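Power strip creeps across the table every time I pull a plug out

Posted in Home Office & Workshop
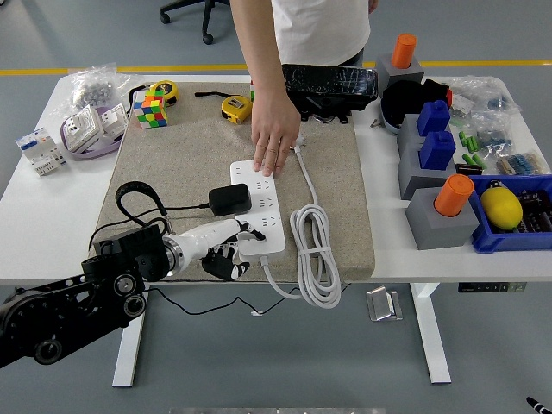 What I've tried so far

I have a white work table with a big felt mat on it, and the power strip lives on the mat. Plugging in is fine. Unplugging is a two-handed wrestling match, one hand pinning the far end of the strip and the other tugging at the adapter. If I get lazy and use one hand, the whole strip comes along for the ride and usually takes a tape measure with it.

Double-sided tape held for 2 weeks and then took some of the felt with it. Velcro dots, same story, slower. The extra cord is coiled and tied, but the coil hangs over the front edge of the table and I suspect it's pulling too. I'd like to keep the mat. It cost more than the table, and I don't want to discuss that.

magesa
Felt is a lousy thing to stick to, so stop sticking things to it. Most strips have keyhole slots on the back. Get a scrap board a few inches longer than the strip, put two screws in it and hang the strip on those, then clamp the board to the back edge of the table. The mat stays whole and you get a hand back.

Measure the slots before you drive the screws. Rub a pencil over a sheet of paper laid on the back and you have your template. I did mine by eye and now own a board with 5 holes in it.

Move the coil too. Put it on the floor, or in a tray under the table, with enough slack that nothing tugs when you bump it. And loosen the tie a bit if you run anything hungry off that strip - a tight bundle of cord can get warm.

Sistura80
Buy a heavier one. Mine is metal and hasn't moved since January. Neither have I, much.

allard_bench
Seconding the board, but check the adapter first. If one plug is much harder to pull than the others, swap it to another socket. If it's stiff in just the one, retire the strip. No clamp fixes a worn socket.

Also, pull by the body of the adapter and never by the cable. You probably know that. I knew it too, for years, while doing the other thing.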